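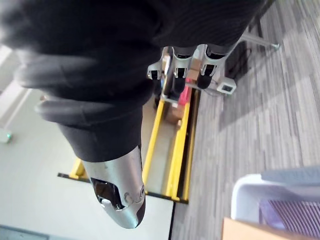 Storage area, carpet side, by the yellow rails

Litbridge Parts Room Users - Minutes of Meeting
Sep 18, 2020
Present: the Lesance group, the Monti group, front desk. Apologies received from the upstairs office.

Minutes of last meeting
Accepted with one change. The room key is held at the front desk and should not have been listed under the Monti group.

Shelving
The group agreed to keep the yellow shelving unit where it is. The proposal to move it to the hallway was dropped, as the hallway has to stay clear for deliveries. The small black rectangular pieces will stay on the lower shelf. The soft black pads go on the upper shelf and should be laid flat. Monti asked if the shelves could be labeled. Agreed - paper labels for now, and printed ones if the layout is still the same in January.

Molded parts
The black molded shells are the hardest items to store. They are long and curved and do not stack well with anything else. Lesance would like them kept standing up, and Monti would like them in a box of their own. No decision was made. Both groups will try their own way until the next meeting and report back. Until then, shells are not to be left on the floor overnight.

Bins and boxes
There was a long discussion about the clear plastic bins. Several people want to be able to see what is in them without moving anything. Others pointed out that boxes end up on top of the bins whatever the rule says. It was agreed that one closed box may be put on a bin if it is light and sits flat. Flattened cardboard may be used under a bin to save the floor. All other empty cardboard goes out with the recycling.
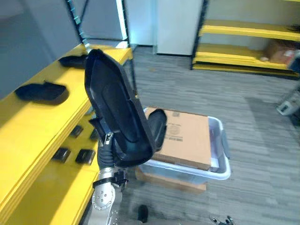
Ordering
The Lesaver order came to 104 dollars for 14 bins with lids. This was approved. Delivery is to the side door. If lids are missing again the front desk will send the whole order back and ask for a refund.

Carpet and cables
Loose cables on the carpet came up again. Whoever runs a cable across the carpet is to tape it down or take it up at the end of the day. The carpet cleaning quote was over the limit and will be looked at again in January.

Actions
Lesance: paper labels for both shelves.
Monti: find a box long enough for the shells.
Front desk: place the Lesaver order, get a second carpet quote.

Any other business
A request for 2 more hooks by the door was approved. The question of a second key was held over.

Next meeting
Date to be sent around by the front desk. Same room, 3 pm.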